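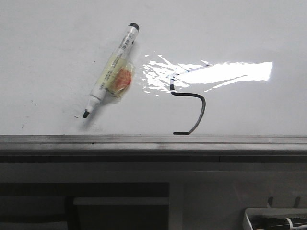

Whiteboard marker, with tape or film around the barrel.

2nd November
By Leif Sjögren

Print this entry | E-mail this entry

Day 6 without coffee after noon, and I'm supposed to be sleeping like a child by now. The Uronance booklet says so on its second page, right under the drawing of the moon. I was up at ten past three again, reading the booklet, which at least is dull enough to help.

I paid 849 kronor for the starter kit back in May and let it sit in the drawer all summer. You get a booklet, a log to fill in and a little tin of drops that smell like a wet hedge. Rowbotham swears by them. Rowbotham also swore by the magnets, and before that by the Grudar pillow, and he still yawns through lunch every single day. I asked him how many hours he gets. He said it's the quality that matters.

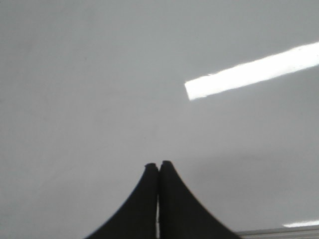

The booklet claims 962 people tried the drops and felt "more restored." More restored than what? It doesn't say who asked them, or when, or whether they'd just been handed a free tin. I went looking for the study last night and found a page that sent me to another page that sold me the tin.

What did I do today, then. Walked to the store and back before breakfast, cold, no wind. Fixed the bathroom latch. Had one cup at 10 and no more, although I stood by the pot for a while in the afternoon. Headache until supper. Skipped the drops tonight to see if I can tell the difference, and I'd put money on no.

Dullex have a rival kit out now, same size tin, higher price. Rowbotham has ordered it. I said I'd borrow the booklet.

Window open tonight, heavy blanket. Lights out at eleven.

Last updated: 2nd entry of the evening, latch has come loose again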